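Getting a flat ready for viewings when you still live in it

Home tips > Moving

We've put our place in Rutov on the market and I have become completely hooked on getting it ready (ask anyone who has had to hear about my cupboards). These are the jobs that made the biggest difference for the least money.

Start at the front door. Stand outside, go in as if you'd never been there and write down the first things you notice. Mine were a squeaky hinge, four coats on one hook and a dead bulb. All fixed before lunch!

Doors and hinges
Rub a bit of candle wax on the hinge pin and work the door back and forth. If a door sticks at the top in June and is fine in winter, leave the plane in the shed and try tightening the top hinge screws first.

Scuffs on walls
A barely damp sponge and a drop of washing-up liquid, always from the bottom up so you don't get runs. For picture hook holes, press filler in with an old bank card, let it dry overnight, then sand with 200 grit. Touch up with a small roller - a brush leaves a shiny patch that shows as soon as the sun comes round.

Wardrobes
People will open them, so take out a third of what's in there. I boxed up winter things and everything I was keeping "for decorating", and the bedroom cupboard looks huge now. Our boxes are in a store on the Zasov road, and I do wish I'd labelled them on two sides.

Light
Wash the windows inside and out, take the nets down, and use the same warm white bulbs all through each room. Lampshades get a going over with a lint roller, which is a wonderfully satisfying five minutes.

Floors
Felt pads under every chair leg before you move anything. Rugs that curl at the corners can be rolled the wrong way overnight with a couple of heavy books on top. 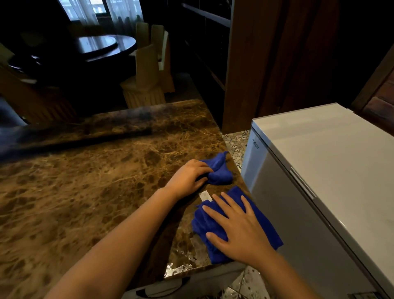

Niazi

Smells
Air the place for half an hour before anyone arrives, then shut the windows so it's warm. Skip the plug-ins. Bicarb down the plughole, followed by a kettle of hot water that has stood for a few minutes, does the kitchen nicely.

The viewing box
My favourite! One lidded crate by the door. Post, chargers, slippers and the dog's bowl all go in it, then the crate goes in the car boot. With 2 people tidying we can be out of the door in the time it takes to boil the potatoes.

Next time: sorting the balcony, pots and all.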